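Swapping fruit puree for oil in muffins, how far can I push it?
Asked in Baking & Sweets
948 views

I've been baking a batch of muffins every week since February and I'm completely hooked. My standard one is a plain oil muffin with cinnamon and a crumbly top, two cups of flour, half a cup of neutral oil, two eggs, buttermilk. I've made it so many times I don't look at the card anymore.

What I want to do now is use up fruit. We've got a lot of it at our house and it goes soft faster than we can eat it, so I've started cooking it down and mashing it. I swapped half the oil for applesauce and they were great! Then I got greedy and swapped all of it, and they came out kind of rubbery, and the paper liners took half the muffin with them when I peeled them off. My kids ate them anyway but I wasn't happy.

So is there a point where it stops working? Does it depend on which fruit? And would a different pan help with the sticking? Mine is an old dark one, a Clenari, that came with the house. I'm at 2,000 feet here in Coltumcombe if that matters.

Thanks so much, I love reading this board!
posted by coltumbaker

Amra Berisha
Oh, you are going to have so much fun with this. I've been down this road with just about every fruit that grows in my part of the world and I still get excited when a new one works.

Half is a really good place to stop for most muffins. You can go up to three quarters if you do something to make up for it, but all the way is hard. Oil coats the flour and keeps it tender. Puree is mostly water with some sugar and fiber, so when the oil goes away, the flour gets wet and you stir it and it turns tough. That's your rubbery texture. It's also your liner problem! Low fat batter grabs onto paper like crazy. Grease the pan well and skip the liners, or give the liners a quick spray on the inside, and let the muffins get completely cool before you peel anything. I mean stone cold. I have ruined so many by being impatient.

If you want to push past half, these are what I'd try:

Leave in at least two tablespoons of oil. It makes such a difference for such a small amount.
Use part cake flour or pastry flour, maybe a third of the total.
Stir less than you think you should. A few floury streaks are fine, they disappear in the oven.
Cook your puree down until a spoon dragged across the pot leaves a trail. Then measure it.

That last one is the big one for me. Applesauce from a jar and home-mashed fruit are very different animals. Ziółkowski's, the orchard shop near me, sells an apple butter so thick you could lay bricks with it, and I use a bit less of that than the recipe says and add a splash more buttermilk. Pears are on the other end, so watery, and they need a long slow simmer. Lovely flavor though, especially with ginger. Banana is its own thing and you don't need to cook it at all, just mash it very ripe. Prunes soaked in hot water and blended are my secret for anything chocolate. You can go almost all the way with prunes and get something close to a brownie. Try it!!

Plums and peaches I'd keep to half. They're wonderful but they bring a lot of acid, and if your recipe is already using buttermilk you may want a pinch more baking soda. Taste the puree first. If it makes your cheeks pull in, add the pinch.

I wouldn't worry much over 2,000 feet. I've baked at a cabin that high and the only thing I changed was taking the muffins out when they looked done instead of going by the clock, and that's good advice at sea level too.

About the pan, dark metal browns the sides faster, so drop the oven 25 degrees. I wouldn't buy a new one over this.

gresterkitchen
Applesauce only works in box mix. From scratch just use the oil, it's a muffin.

Zdzisław Urbańczyk
I have to disagree with the one above me, I do it from scratch all the time and I'm far from a fancy baker.

Amra covered the science so I'll stick to how I manage the fruit itself, because I had the same trouble with it going soft before we could get to it. Once a week I go through the bowl and pull out whatever has started to give when you press it. Bruises get cut off, the rest gets chopped with the peels on if it's apples. A splash of water in the pot, lid on, low heat. When it's soft I take the lid off and let it cook down, then mash it. No sugar. You can always add sugar to the batter later but you can't take it back out. 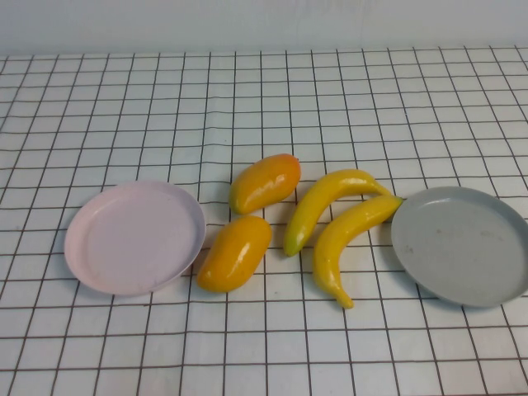
Then I freeze it in half-cup portions, because that's what my recipe calls for. An old muffin tin is perfect for it. Freeze them hard, run the bottom of the tin under warm water, pop them out, and keep them in a bag with the fruit and the month written on it. Do write it down! Frozen pear and frozen apple look exactly the same in March, and I once made a batch of savory corn muffins with what I was sure was squash. It was peach. They were delicious with chili and I've done it on purpose ever since.

Let the puree come to room temperature before you use it, and pour off any water that separates out. If you stir it in half frozen the batter seizes up and you'll overmix trying to smooth it out. Ask me how I know.

One more idea for your crumbly top. Keep all the butter in that part. Don't try to lighten the crumb with fruit, it goes to paste. If the inside is half puree and the top is full butter you get the best of both, and I bet your kids won't notice a thing.

What recipe are you using, by the way? If it's the one off the Grester flour bag, that one takes puree beautifully, I use it for everything.

coltumbaker
Yes, it's the Grester one! I wrote it on a card years ago and forgot where it came from. Going to try pear and ginger with two tablespoons of oil left in, and no liners this time. The prune brownie muffins are next. Thank you both!

Amra Berisha
Pear and ginger, yay! Put a little of the ginger in the crumb topping too.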